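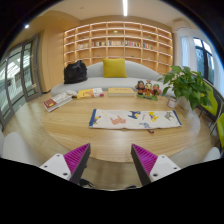
White towel with dark blue ends, on the oval table

Getting musty smell out of towels
Posted by Tegan Wihongi, May 2022

We moved to a flat in Rirnisville and my towels have started to smell sour as soon as they get damp. I wash at 40 with liquid and softener. The machine is a Monden, came with the flat. I don't want to buy new ones if I can help it, the set I looked at was 985 and that was the cheap shop. Any ideas?

Ewan Dunstan
Stop using softener, it coats the loops and they hold on to the smell. Wash them at 60 with half the usual detergent and a cup of white vinegar in the drawer – no bleach in the same wash. Check the label first if there is a print or a coloured border. Then run the machine empty on its hottest setting and wipe the door seal. Mine took two washes.

Hoani
Are you drying them indoors? Mine went like that every winter. Open a window and don't fold them until they are fully dry.

stollus_7
just get new ones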